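From: Declan Pearce
To: plorkdale-grippers list
Date: April 24, 2022
Subject: Re: [plorkdale-grippers] left finger drifting open, pads peeling

Sorry for the slow answer, been on the bench with two of these since breakfast. Replies in between, Yi-chun's message quoted.

> Yi-chun Mak wrote:
>
> Mine's the hand-held two-finger unit, same as Pao-chu's. After a morning of picking soft stuff into a box the left finger doesn't come back to the same place when I let go of the trigger. Right one is fine. Fully open, the left sits a few mm further out than it did last week.

Pivots first. Before you touch the spring, before you touch the calibration. Two silver screws on each finger, and the lower one on the left is always the one that walks. Don't know why. Morfudd thinks it's the thumb side loading, could be.

Back it out all the way, clean the thread, tiny dot of blue threadlocker, snug it down until the finger JUST drags, then back off an eighth of a turn. Work it open and closed twenty or so times. If it still drags leave it another hair looser. Do the upper one after, not both at once, or you lose the alignment and you'll be squinting at pads all afternoon.

Don't use the red threadlocker. Chi-keung did. He now has a finger with a drilled-out screw.

> I already tried re-running the open/close calibration twice and it looks good for maybe 600 cycles and then it's off again.

Yes that's the pivot. Calibration is only writing down where the finger was when you asked. If the screw is moving you're writing down a wrong number very neatly. Tighten, THEN calibrate, then don't touch it.

My order, taped inside the lid of the tool case:

1. power off, cable out
2. wipe the arms down, look inside the triangle cut-outs for hair and fluff
3. left pivots, then right pivots
4. pads
5. cable back in, open fully, hold, save open
6. close on nothing, hold, save closed
7. close on the 10 mm gauge block and read the number back

If step 7 is off go back to 3. Don't fudge it in the config file, we had one unit running with a fudge in it and every log from it had to be redone.

> Second thing. The blue pads. One corner is lifting and it catches on plush and anything furry. Do I glue it or is that a replacement?

Replacement. Glue gets into the texture and then that corner is slick and the rest isn't, and thin things (cards, packets) swing round in the grip. Peel it, scrape with a plastic card, not a blade!, alcohol, wait till it's properly dry, new pad, clamp on a bit of scrap foam overnight. Overnight means overnight. I've done the two hour version and it lifted by lunch.

Do both pads together even if the other looks ok. A new one and an old one don't grip the same.

On stock, Komgate had the pads in last time I asked, Wemach only sell the whole finger. I've got a few spares in the drawer, say if you're stuck and I'll post a pair.

> How often are people doing this? The sheet from Politis just says "periodically".

Ha. Periodicaly. I do pivots every 800 cycles if it's soft goods and pads when they look tired. Pads go up to 4,000 for me on boxes and cartons, a lot less on anything with fur. The unit I had apart today had 3,069 on the counter and one pad was shot, other one not far behind. Fluff packed under the edge, that's what starts the lift. Once there's fluff in there it just wedges itself up.

So brush them. Old toothbrush, dry, end of each session. Takes less time than putting the case away.

Couple more things while I remember

- check both units if you run a pair. People fix the one that complains and leave the other, then left hand and right hand read differently and it takes a day to work out why
- the small screws on the joints, not the pivots, the little ones, don't need threadlocker. Finger tight plus a nudge
- label your gauge block. Mine went missing for a week and was in the pen pot
- write the cycle number down BEFORE you reset. I know, I know

Test after a service is mixed toys and packets into a big open box, both units on, fingers right out between picks so you get the full travel. Soft, furry, flat, stiff, bit of everything. If the left is going to drift it'll show up on the wide open.

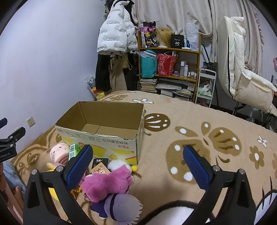
If it holds through that, run it again the next morning from cold before you put it back in use. Read the gauge number both times and send me the two, I'm keeping a list. Pao-chu, yours too please when you get to it.

Pads go in the post tomorrow if I hear back tonight.

Declan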